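Apricot jam, round two

Sat 25 July

I have been waiting for this weekend since January, when I scraped the last jar clean and swore I'd make twice as much next time. Apricot jam is my favorite thing to make all summer (sorry, strawberries), and this year I finally think I've got it the way I like it!

The big change is sugar. I used to go by the recipe on the back of an old calendar, equal weights of fruit and sugar, and it set like a brick. Then Saadet Altıntaş, my neighbor two doors down, gave me a spoonful of hers, and it was so sharp and bright that I went home and rewrote everything. Now I use 1000 grams of pitted fruit, a bit over half that in sugar, and the juice of a lemon. Leave it all in a bowl overnight with a plate on top. By morning there's a lake of syrup in there and it smells amazing.
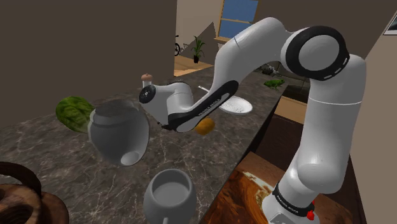 Small orange-yellow fruit on a dark marble countertop.

Then it goes in the widest pan I own, on high, and I stand there stirring and skimming with the radio on. I crack a few of the pits too, because my grandmother did, but I only ever look at the kernels and throw them out. Mine was ready at around 11 minutes of hard boiling, though I still do the cold saucer test every single time.

Saadet adds a sprig of rosemary for the last minute. I tried it in one small batch and oh my goodness, with goat cheese on toast! The rest I left plain for my brother, who would notice.

Next weekend is plums, if the tree at Gavthorpe has anything left on it after the wasps.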